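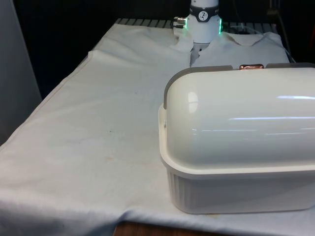 Laundry robots still slower than the people they want to help

September 9, 2020

A robot arm that picks up, folds and stacks small laundry items has been put through its paces by Billitz, the automation firm, and the results will not worry anyone who does the washing for a living.

The firm ran its arm for 18 shifts at Dindgate, a commercial laundry that handles towels, tea towels and staff shirts for motels and aged care homes. It got through almost 2000 items. A trained hand at the same laundry clears that many before lunch on the second day, according to the site's own production sheets.

Billitz says speed was never the aim. Adelmo Monti, who runs the trial, said the point was to find out which parts of the job a machine can manage without someone standing over it.

"Cloth is the hard one," he said. "A box is the same shape every time you reach for it. A shirt isn't the same shape twice."

Fair enough, but the company's own brochure, handed out in March, talked about "hands-free linen by next season". Asked whether he would stand by that, Monti said he would have worded it differently.

The trouble shows up in the pick, well before any folding. With white fabric on a white tablecloth there is little for a vision system to go on, and a gripper that closes on a raised fold may get one layer, two layers, or a good pinch of the cloth underneath. Staff at Dindgate said the arm did all three. It also tended to stop when an item slid behind a storage tub, and had to be restarted by hand.

Flat tea towels went best. Shirts went worst, with collars and sleeves the usual culprits, and the firm has dropped long sleeves from its test list for now. Folding one short-sleeved shirt took the arm 5 minutes on a good run. Putting the folded shirt in a lidded container was left out of the trial altogether, although it is the part most households would want done.

Rival outfit Marum has been making similar claims for its kitchen and bedroom helper, called Petek, which is promised to clear a table and put away the washing. Marum has not released any timings. It did not respond to questions about whether Petek can open a lid.

Dindgate's floor staff were polite about the visitor. One presser said she would happily hand over the tea towels and keep the shirts, provided she was not the one called over each time it got stuck - which, during the trial, she was.

Billitz plans another round with coloured cloths on the work table and a softer set of fingers. Dindgate has agreed to host it for 36 days. The laundry has not ordered a machine and says it has no plans to change its roster.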